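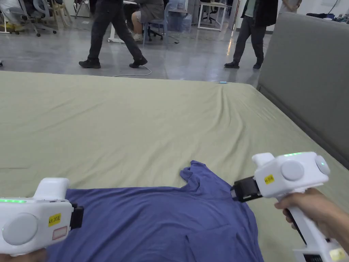
The Patience of Folding Shirts
An opinion from a visitor

1/17/23

When I received the invitation to the open day at Sunside in Ultville, I expected to see robots. I prepared some skeptical questions in the train, as I do before every demonstration. Most of what I saw in two hours was people working with their hands, and I went home with a better opinion of the company than I had planned to have.

The work goes like this. A person takes a gripper in each hand, stands at a bed, and folds a T-shirt. The grippers record how the jaws move, and later a robot must learn from it. The bed is a real bed, with a headboard and a wrinkled sheet, and people walk past it all the time. Our guide said that 129 folds had been recorded that week, and that 20 of them were thrown away. I liked that she told us the second number also.

I have visited many shows of automation, and I am tired of the clean ones. At the fair in Grurkivska last April, a machine arm from another company folded the same stiff towel again and again on a black table, under good lamps, and everybody clapped. What did we learn from it? A towel is a rectangle. A shirt has a neck and sleeves, and it never falls the same way on a mattress. If a machine must one day help in a home or a hotel, it has to meet this mess early.

Some visitors were disappointed. One gentleman behind me said loudly that his grandmother folds faster without any electronics. He is right, but I think he was measuring the wrong thing. A child who learns to write is also slower than his grandmother, and we do not send him home for it.

My own criticism is a different one. The people who hold the grippers are teachers, and I would like to see them treated as such. The brochure, printed by Sjöberg on very nice paper, speaks of 1566 hours of data and does not say one word about whose hands made these hours. I asked how long a shift is and how the wrists feel after it. The answer was friendly – and short. If companies want the public to trust these machines, they should talk about this labor as openly as they talk about the thrown-away folds.

I was also allowed to try it. You squeeze, you lift, the cloth slips, and you begin again. After three shirts I had respect for every person in that room, and my fourth shirt was still ugly.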